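Hidorell Food Fair – your questions answered

Do I need a ticket for the breakfast tent?
Yes, but it's free with your day pass. I'd get there early – we do 3000 covers over the weekend and the Mullumano pastries go first!

Is there anything for vegetarians?
Loads. Zirnia are doing stuffed peppers and a lovely bean stew, and at least 9 stalls have no meat at all. 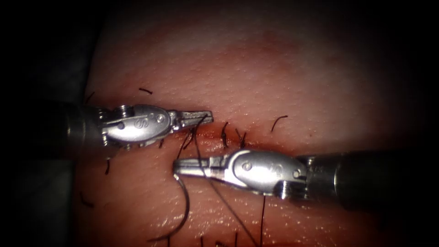 Can I join the stuffed pork belly class?
You can, if you book at the Lefèvre stall (two sittings a day, four people each). I take it myself and we go slowly, promise. You roll the joint, then stitch it shut with kitchen string, and what I'm after is a thin line straight across with the two edges meeting, like the seam between those two instruments. A bit of puckering is fine by me.

Can I bring my dog?
Outside, yes. Not in the tents, sorry.

When do bookings open for next year?
In April, on this page.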